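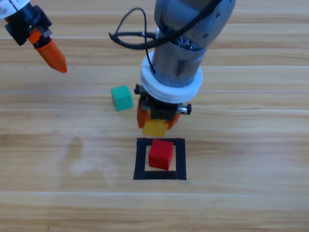 Grethe Hafstein writes that any account of block placing ought to begin with the tape, and that readers of the Wurkthorpe pages have been told a great deal over the years about cubes and very little about the line they are set down in. A square with one crooked side, in her view, spoils the exercise before the first cube leaves the box, and she would like to see the corners given as much attention as the colors.

The Radgate Room is glad to take up the point. This gallery is concerned with the tabletop, the taped square and the plain colored cubes used there for placing and stacking. It belongs to the tabletop section of the Wurkthorpe online galleries and may be read together with the handling notes kept at the Radgate desk.

Stacking at the square

The yellow cube is held above the red one, which sits inside the tape a little toward the upper part of the outline. The teal-green cube rests on the table to the left, outside the square.

The square

The outline is made of black tape laid directly on the tabletop. Tape has been preferred to a printed mat in this room for as long as records have been kept, chiefly for the reason that a mat has a thickness of its own. A cube put down across the edge of a mat will sit at a slight tilt, and the next cube placed on it will show the fault. Tape has an edge too, but a small one, and the inside of the square remains the table itself.

Readers who wish to lay a square at home or in a classroom are advised to use four separate strips. Running a single strip around the corners tends to pucker it. Strips should be pressed flat from the middle outward and trimmed with a blade guide. Where a strip has been laid slightly off, a second may be placed alongside it, although the room prefers that the first be lifted and the side done again. Old adhesive should be cleaned from the table before new tape goes down.

Ms. Hafstein's question about corners has been put to the room before. The usual method is to overlap the strips fully and leave them so. Mitered corners look better on the first day and lift sooner.

The cubes

Red, yellow and teal-green are the colors that appear in this gallery. Plain cubes are favored for early placing work, as a face without letters or pictures gives no reason to turn the piece one way or another, and attention stays on the edges. The colors also make directions short. "Yellow on red" can be followed by nearly anyone, and a mistake is easily seen from across the table.

The set is listed under entry 836 in the room's register and is kept in cabinet 5. Cubes are returned to the cabinet in their tray and are not to be mixed with the Nolach pieces, which are near enough in size to be confused with them and different enough to make a poor stack. Readers have written to report that the two sets "almost match." The room agrees, and asks that they be kept apart.

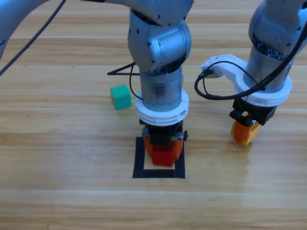 Red cube held just above the table, within the lines of the square.

The tabletop

The table is wood, with long light-brown boards and a grain that runs the length of them. A pale surface suits black tape very well, and the line can be read from some distance. The varnish does throw back a certain amount of light. Those setting up a similar table may find it useful to look at the surface from the working position before laying any tape, and to move the square if the glare falls across it.

Grain can also mislead. It is tempting to line up the tape with the nearest seam between boards, and on older tables the seams are not always true. The room measures from one strip to the next and leaves the seams out of it - a practice recommended in the Hallgrímsson handling notes, page 22, where there is also a short passage on varnish and adhesive.

Placing and stacking

Two tasks are commonly set with this equipment. In the first, one cube is to be placed inside the square without touching the tape. In the second, another cube is to be stacked on the first. The tasks may be given separately, and beginners are usually given the first alone until they are comfortable with it.

The room does not require that the cube be centered. Some visitors have expressed surprise at this, and the matter was raised again in April. The position at present is that a cube lying wholly within the lines is correctly placed. Centering is treated as a task of its own, for which a smaller square is laid. For stacking, the lower cube should be left where it stands, even if it is nearer one side than the other, and the upper cube brought to it.

Cubes not in use may stay on the table, provided they are outside the square and clear of the tape.

Using the gallery

Pictures and captions may be used in teaching handouts, with credit to the Radgate Room, Wurkthorpe. Requests for larger copies should be sent to the gallery desk and should quote gallery number 424. Corrections to the text are welcome at the same desk. Ms. Hafstein's letter has been placed with the handling notes, and her suggestion of a separate page on corners is under consideration.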